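# Opening check, Tullico shop and storage room, August

Walked by: Gertraud Pfister, with Tumaini Mushi for the back rooms.
Copy to: Italo Lombardi
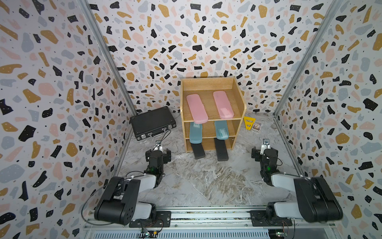 I used the same list as in the spring, so the numbers are the same and you can compare. Where I write OK, I looked and have nothing to add. Where I write OPEN, something must be done and a name stands beside it. Please do not delete the open points when they are finished, only write "done" behind them.

## 1. Ways out

- [x] 1.1 Front door opens fully, nothing leaning on it. OK
- [x] 1.2 Back door opens from inside without a key. OK, but the handle is stiff and you must press it with the whole hand. Tumaini will oil it.
- [ ] 1.3 Corridor to the back door is free. **OPEN.** On the left side were cartons from the Zanetti delivery. I could pass, but only sideways, and a customer with a baby carriage could not pass. The cartons go to the storage room the same evening they arrive. Italo
- [x] 1.4 Exit sign is lit. OK

## 2. Fire

- [x] 2.1 Extinguisher by the counter, pin and seal in place, needle in the green. OK
- [ ] 2.2 Extinguisher in the storage room. **OPEN.** The needle is green, but it stands on the floor behind the mop bucket. It must hang on its hook. The hook is there, I have seen it. Tumaini
- [x] 2.3 Smoke alarms tested with the button. 3 tested, all loud.
- [x] 2.4 No paper or packing near the heater. OK. In August it is easy to be good at this point. I will look again when the heater is on.

## 3. Electricity

- [x] 3.1 Cables at the counter without damage. OK
- [ ] 3.2 No extension plugged into another extension. **OPEN.** Under the packing table there are 2, one in the other, with the label printer and the fan on them. In the spring it was the same and Amedeo promised a longer one. Amedeo, please, this is the second time I write it.
- [x] 3.3 Fuse box closed and can be reached. OK
- [x] 3.4 Kettle has its own socket. OK. The old Dena kettle is gone, thank you to whoever took it away.

## 4. Shelves and display

- [x] 4.1 Tall shelves fixed to the wall. I pulled at each one with both hands and nothing moved.
- [ ] 4.2 Small display shelves. Goods must lie fully on the board, with no end over the front edge. **OPEN**, but small. A pink case on a top level reaches a little over the edge. Push it back in the morning round. Cases that lie at an angle come forward more easily than straight ones, so please lay them straight.
- [x] 4.3 No splinters or sharp corners where children can reach. I went over the wood with a cotton cloth and it did not catch anywhere.
- [x] 4.4 Heavy goods low, light goods high. OK. The paper packs of 200 sheets are now on the bottom board, much better than before.
- [ ] 4.5 Step ladder. **OPEN.** One rubber foot is missing. Fahad Afridi has ordered it from Ultell. Until it comes, the ladder stays in the corner with the red tape and no one climbs on it, also not "only for one minute".

## 5. Floor

- [x] 5.1 Mat at the entrance lies flat. OK
- [x] 5.2 Floor dry in front of the sink. OK at 8:30, before anyone had washed a cup.
- [ ] 5.3 Loose tile by the storage room door. **OPEN.** It moves when you step on the left corner. Fahad has glue and says it needs one night without traffic.

## 6. First aid

- [x] 6.1 Box is in its place and the lid closes. OK
- [ ] 6.2 Contents complete. **OPEN.** Missing: 2 rolls of gauze and the small scissors. I suspect the scissors are in the gift wrap drawer, but I did not find them there. Italo buys new ones.
- [x] 6.3 Emergency numbers on the wall can be read. OK, although the sun has made the ink pale. I will print a fresh sheet.

## Comments

Amedeo asked if point 1.3 can wait until the school season is over. My answer is no, the corridor is most full exactly in these weeks.

Tumaini would like a hook for the broom beside the fuse box. It is fine with me if the broom hangs on the right side and the little door can still open completely.

I come again when the tile is glued. Leave the list on the board behind the counter.

G. Pfister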